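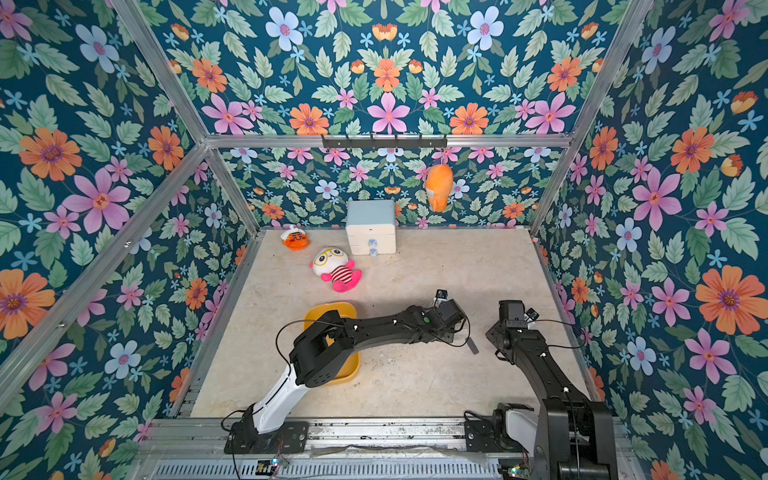 *The two-arm Kodia kit in its flowery booth, with a few of the toys you'd be working with.*

Hi! I'm Nahuel Maldonado, and I'm looking for people to come try the Kodia kit at our shop in Ternudville before we start selling it. It's a tabletop pair of robot arms for schools, clubs and curious folks at home, and I've been staring at it for so long that I need fresh eyes (and fresh complaints!).

You don't need any robot background. If you've ever put together a bookshelf and grumbled at the manual, you're pretty much who I want. You'd steer the arms, try picking up plush toys and moving them around the booth, then tell me what bugged you.

**What you'd be signing up for**

- 5 visits to the shop, spread over a few weeks
- $443 in total, paid after the last visit
- A short chat each time with me or Keith Bolger, who wrote the setup guide and wants to hear where you got stuck

You need to be 18 or older and okay with sitting at a bench for a while. Left-handed people, please do write in, I only have right-handed testers so far!

**How to apply**

Drop a note in the box at Grerklow, 799 Matubbar Street, or call extension 2726 at the front desk and ask for me. Tell me a little about yourself and which afternoons you can make it.

Posted 24 July 2025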